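At Trurneswood, the kitchen comes before the classroom. Visitors who registered for the February open day were led past the lecture hall and directly to a long marble-patterned counter, where the demonstration was already under way. The Osard program had scheduled 4 sessions for the day, each followed by a period of discussion, and the first was full before the doors opened.

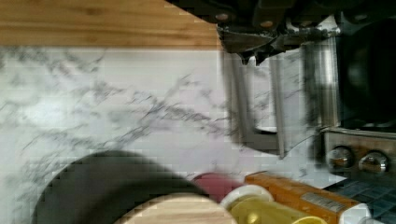
By the Trurneswood Office of Public Programs
20 February 2024
Filed under: Visits and Open Days

Chiamaka Iyamu directs the household robotics program at Osard and served as host for the visit. She spoke with this office between the second and third sessions, and again after the last guests had left.

The open day, she explained, was planned in November, when the program's partners at Findine asked to see the work in a setting that resembled a home. "A bare laboratory bench would have been simpler to prepare," Ms. Iyamu said. "Our guests do not cook on a laboratory bench. They have a sink, a toaster, and a row of jars against the wall, and they want to know how an arm manages in that kind of company."

Registration closed at 300. Guests included teachers, occupational therapists, and a number of families from the surrounding towns. Each group received a short safety briefing before approaching the counter, and an operator remained on duty throughout. 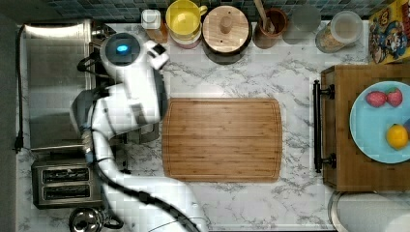
The arm at the counter, with the cutting board at center and the storage jars along the back wall.

Ms. Iyamu was asked what visitors most wished to discuss. "Speed," she said. "They expect the arm to be quick, and we have set it to be careful. A parent told me it moved like someone in a kitchen that belongs to somebody else. I thought that was a fair account, and I have written it down for the team."

She was equally direct about the difficulties. Polished metal remains a concern for the program, as do clear containers. Reflections can mislead the software about where one surface ends and the next begins — a problem the group has studied under a project known internally as Lu. The project's records list 1419 trial movements over the winter, of which 1264 were completed without assistance from an operator.

"I would ask people to look at the remainder," Ms. Iyamu said. "Those are the movements we learn from, and we review every one of them at the Tuesday meeting." 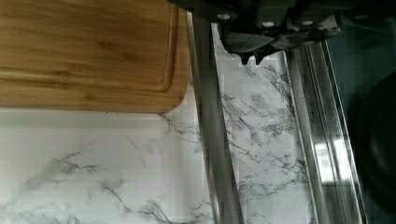 The review is conducted by the full staff, including those who joined the program only this year. Each unfinished movement is replayed, discussed, and assigned to a member of the group, who reports on it the following week. Ms. Iyamu considers the practice slow but necessary, and she has declined suggestions that it be shortened.

Findine has asked for a second visit, this time with a smaller group and a longer discussion period. Details will be posted by the Office of Public Programs when the schedule is confirmed. Schools wishing to attend should write to the office directly and state the number of students and the grade level.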